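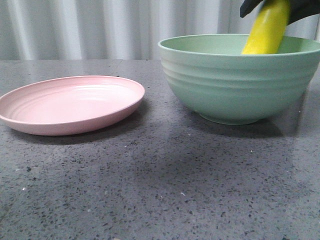

2 min read

Re: [cell-practice] draft 3 of the handling rules, pick and place section

Quick one before the 4:15 call, sorry for typos.

Read the draft on the train. Mostly fine. Comments on section 2 and the quoted bit at the bottom.

Release height. Draft says "release close to the surface." Too vague, everyone will read it their own way. At Stirach we write it as a number per container: 40 mm max above whatever the item lands on, measured from the lowest point of the item and NOT from the fingertips. A banana hanging out of the fingers pointing down has its tip a long way below the gripper, and if your height is set off the fingertips you've pushed it into the bottom of the bowl before the program thinks it's arrived. Please put the measuring point in the rule.

Rims. Anything going into a deep bowl has to clear the rim by 50 mm on the way over, then straight down, no sideways moves once the tip is below the rim. Same on the way out. A plate is a different case, low rim, you can come in at a slant and nothing bad happens. So I'd split "open containers" into shallow and deep. One rule for both will be wrong for one of them.

Grip force on soft items. Agree with the Cedura people that it should be a ceiling and not a target. Ours is 13 N for fruit. Wouldn't put our number in the text though, it depends on the finger pads. Make each site write down theirs and the pad type next to it.

Bench surface. Draft wants plain matte, one color. I get why, but kitchen jobs get done on kitchen counters, and those are speckled and a bit shiny. If we only sign off on plain gray board we've signed off on nothing. Suggest: test on the surface you'll really use, under the lights you'll realy use, and note both.

Also the log sheet. Please no more columns. Yau template already has too many and people leave the back half blank.

One more, the word "safe" is in section 2 all over the place. Say what you mean each time (wont drop it, won't crush it, won't hit the bowl). An auditor can check those.

Earlier message below, answers inline.

> Three open points from the Vudstead meeting, would like replies
> before the December draft goes out.
>
> 1. Do we need a repeat count for acceptance? Proposal is 385
> placements per item and container pair, no operator help.

OK with the number. But an assisted one should be logged as a fail, then carry on. Restarting the count every time means people fudge it.

> 2. Should neighboring containers be in the cell during the test,
> or only the target?

In. Always. Plate next to the bowl with a narrow gap is what the job looks like. Testing with only the target proves very little, you never find out if the thing clips its neighbor on the way past.

> 3. Is a hand allowed inside the marked area to straighten a
> container while the arm is holding something?

No. Arm parked, item put down, then hand in. We had this as a "should" and it lasted a month before someone reached in to nudge a bowl. It's a "must" now.

> If nothing comes back I will take the draft as agreed.

Please don't on number 3, wait for the others.

Will send marked up copy tonight, or tomorrow if the call runs over.

-- 
Stirach, cell setup and test
list replies ok, off-list mail is slow this week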